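Ploltier trilogy, book 2: does the canal divergence hold up? (spoilers)

bracket_fungus
Posted 20 Dec 2020

Finished The Allville Concession last night, all 683 pages. The point of divergence is stated in the prologue: the Plerkia canal opens ten years early, so the northern ports never get their grain monopoly.

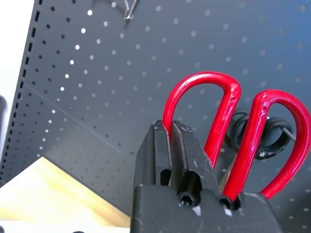 My problem is with chapter 4. By then the Ploltier government is fielding 96 armored barges on a canal that book 1 describes as too shallow for loaded coal traffic. No dredging is mentioned in either volume. Did I miss a passage?

tallowmere
You missed one, but it is easy to miss. Appendix B has a table of lock depths, and the second column is dated after the March armistice. The dredging is implied by the change between columns.

bracket_fungus
I read the appendix. The table gives depth at the lock sills. It says nothing of the channel between locks, and that is where a barge would ground.

quern77
Agree with the OP. Also, the armor is specified as plate on all sides. A barge with that much plate draws more water than a coal barge of the same hull. The author needed either a deeper channel or fewer barges.

Mokoena_reader
I disagree with both of you on how much this matters. The barges are in one battle. The divergence is economic, and the grain price argument in part two is worked out properly. I checked the tariff figures against the ones in book 1 and they match.

quern77
The tariffs match. The war is still decided by that one battle, so the grain prices in part three depend on it.

tallowmere
Fair point on part three. I would still call it an omission – one paragraph on dredging would fix it, and nothing in the plot would have to move.

Mokoena_reader
Does anyone have the revised paperback? The copyright page of mine says first printing. I heard the appendices were reset.

bracket_fungus
Mine is the first printing too. If someone with the revised edition could post the Appendix B column headings, I'd be grateful.

hexwain
Revised paperback here. The headings are "Sill, prewar", "Sill, postwar" and "Channel, postwar". The third column isn't in the first printing, as far as I know. There is still no prewar channel figure.

quern77
So the battle is still unsupported, as it takes place before the armistice.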